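6 min read

Notes for week four: felting, fulling and why your sweater shrank

Okay, so last time we got as far as spinning and I ran out of room on the board. Today is the stuff that never gets spun at all. Felt is just wool fibers that have locked together – no yarn, no weaving, no knitting. Heat, water and a lot of rubbing will do it, and soap helps things along.

Why does wool do this when cotton won't? Look at a wool fiber under the microscope (we'll have two set up at the back) and you'll see tiny overlapping scales, a bit like roof shingles. Rub the fibers together and they creep along in one direction and can't easily creep back. Do that long enough and you have a mat you can cut with scissors, and the edge won't fray.

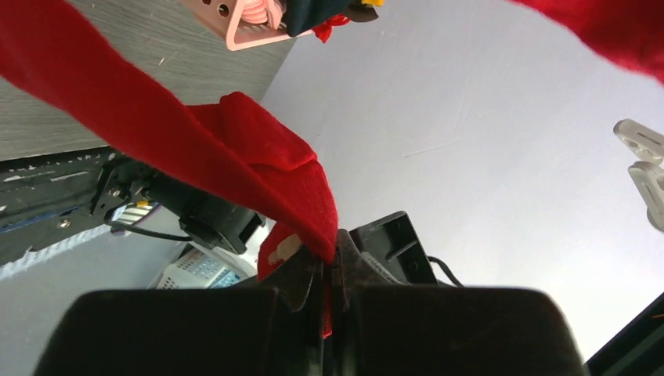
Fulling is the cousin of felting, and people mix the two up all the time, me included when I started out. With fulling you begin with cloth that's already woven or knitted, then shrink it on purpose so it gets thicker and keeps the wind out. The mill at Plurkdale was doing this by 1783, with big wooden hammers driven by a water wheel. I love that place! The Mackay reading has a good diagram of the hammers, so please look at it before the March visit.

A quick word on weights, for anyone doing the hat project. I'd like you to start with 100 grams of carded wool. Euan Rennie used 300 last year and ended up with something closer to a doormat (he's fine with me telling you this).

Dyeing can come before or after. I dye first, mostly out of habit. Tõnu Kļaviņa dyes the finished felt and gets lovely uneven color, so ask him about it when he visits.

For next time: read up to page 283 in the Trestlow book, and bring an old towel.

Get new course notes by email. Enter your address to subscribe to the newsletter.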